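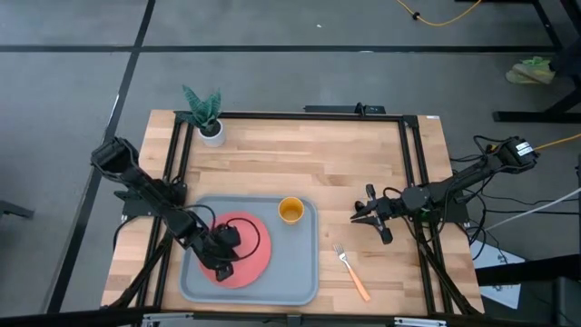

The two-arm table with the tray, plate, cup and fork in place.

Setting Up the Two-Arm Table for the Tray Exercise

Dollia Shared Workshop – Member Guides
Last revised 6/15/21

This guide explains how members prepare the two-arm table, record a set of demonstrations and leave the station in working order. It applies to the bench with the wooden top and the black extrusion frame. Members who wish to build a similar station at home will find notes on the frame and the cabling in the first two sections.

Members must complete the arm safety session before booking the table. A booking lasts 150 minutes, including setup and cleanup.

What You Will Need

The tray, plate, cup and fork from the task bin
A set of hex keys
A soft tape measure
Masking tape and a pencil
A printed copy of the task sheet
Your own storage drive, formatted before you arrive

The Zutix recording program is already installed on the station computer. Please do not update it during a booking.

Checking the Frame

The frame was assembled from a Grandar extrusion kit and bolted around an existing butcher-block top. The wood moves a little with the seasons, and the fasteners along the rails need attention more often than one might expect. In February the workshop retightened every corner bracket after members reported that the arms were drifting out of alignment.

1. Place one hand on the front rail and push gently toward the back. The frame and the tabletop should move together. If the frame shifts on its own, tighten the front clamps by hand until they are snug.

2. Check each corner bracket with the hex key. A quarter turn is enough. If a bolt turns freely, stop and write the corner number in the station log.

3. Look at both arm mounts. The bolts carry a line of paint across the head and the plate, and the two halves of the line should meet.

Members building at home should cut the rails to suit the table they own and should square the frame on the floor before lifting it over the top. Two people are needed for the lift. Fit the arm mounts last, with the rails fully tightened.

Checking the Cables

Cable trouble accounts for most of the lost bookings at this station. The arms turn through a wide range, and a cable that appears long enough in the rest position may pull tight at full reach.

With the power off, move each arm by hand through the full area it will use during the task. Go slowly. Watch the loop at the wrist and confirm that it neither catches on the gripper nor drags objects across the table. If the loop hangs low enough to touch a plate lying on the tray, raise the cable tie on the forearm by one link.

Cables that leave the table should drop to the floor on the outside of the frame. They should not cross the area where the operator stands. Tape down any loose run on the carpet before turning on the power.

Home builders often use cable that is too stiff. A softer, thinner cable is easier on the wrist motors, and it is worth buying extra length at the start.

Powering On

1. Confirm that nobody is reaching inside the frame.

2. Turn on the Salian power unit and wait for the fan to settle.

3. Turn on the left arm, and then the right arm. Allow each one to finish its start-up movement before going further.

4. Open Zutix and select the profile named "Tray 2" from the list.

5. Press the stop button once, confirm that both arms hold still, and release it. This test is required at every booking, including bookings that follow directly after another member's.

If an arm fails to start, turn everything off and wait one full minute. Try a second time only. After a second failure, close the booking in the log and leave a note for the station lead.

Placing the Objects

The exercise consists of moving a cup, a plate and a fork between the tabletop and the tray. The objects are ordinary tableware, chosen for their differences in handling. The cup can be crushed by a firm grip, the plate offers only a thin rim, and the fork lies so low that the fingertips must come close to the wood.

1. Set the tray toward the front of the table, centered between the two arms. Mark two of its corners on the wood with small pieces of masking tape so that it can be returned to the same place.

2. Lay out the cup, the plate and the fork as shown on your task sheet. Each sheet gives a different starting layout. Do not arrange the objects more neatly than the sheet requires – slight variation in angle is useful to the recordings.

3. Leave the potted plant in its usual place toward the back left of the table. It appears in the earlier recordings and is part of the standard setup.

4. Remove the tape measure, keys and pencil from the tabletop.

Members at home may substitute other tableware. Colors that stand out clearly from the tabletop make the recordings easier to review. Avoid glass, and avoid anything with a mirror finish larger than a fork.

Adjusting the Wrist View

The view from the wrist should show both fingertips and a useful portion of the tray. A camera that has slipped by even a small amount will produce recordings that do not match the rest of the set, and these cannot be corrected afterward.

Bring the gripper low over the front of the table with the fingers closed. Open the wrist view in Zutix and confirm the following points before tightening the camera bracket:

The fingers enter from the bottom of the view, near the center.
The cup can be seen clearly past the fingertips, with its rim visible.
The far rail of the frame can be seen beyond the table.

Part of the plate may be hidden behind the fingers or the housing when the gripper is in this position. That is acceptable, provided the remaining views show it.
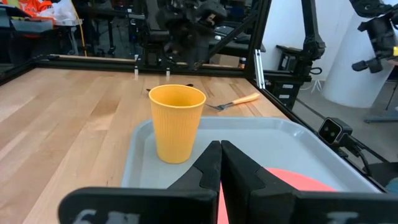 Recording a Demonstration

1. Return both arms to the rest position and enter the number of your task sheet.

2. Press Record and wait two seconds before moving.

3. Carry out the task at a steady pace. Approach the cup from the side with the fingers open wider than the rim, and close them only until the cup is held. For the plate, lower one finger outside the rim and one inside. For the fork, take hold of the handle near its middle.

4. If an object is dropped within reach, pick it up and continue. If it leaves the table, stop the recording and mark it as incomplete.

5. Return the arms to rest, wait two seconds and press Stop.

Play back the first recording of every booking in full. Look for missing frames, a frozen view or a delay between the two arms. Later recordings may be checked by sampling.

The shared collection held 2,312 recordings at the last review, of which 181 were set aside for incorrect camera position. Members are asked to repeat the wrist view check whenever the gripper has touched the frame or struck the tabletop with any force.

Common Problems

The cup tips over during the approach. Lower the gripper further before moving inward, and reduce the speed setting by one step.

The fork slides away from the fingers. The fingertips are probably meeting the wood at an angle. Raise the wrist, straighten it, and approach again from directly above.

The plate slips out of the grip. Check the finger pads for dust and wipe them with a dry cloth. Solvent cleaners must not be used on the pads.

One arm lags behind the other. Close any other program on the station computer. If the delay remains, restart Zutix – the arms may stay powered during the restart.

The tray moves while an object is being placed. Return it to the tape marks and begin a new recording.

Closing the Station

Move both arms to the rest position before turning off the power. Support each arm by hand as the motors release. Turn off the right arm first, then the left arm, then the Salian unit.

Copy your recordings to your own drive and confirm that the file count matches the log. Return the tray and tableware to the task bin, remove your tape from the wood and sign the log with the time of closing. Damaged cups may be thrown away; replacements are kept in the drawer beneath the station computer.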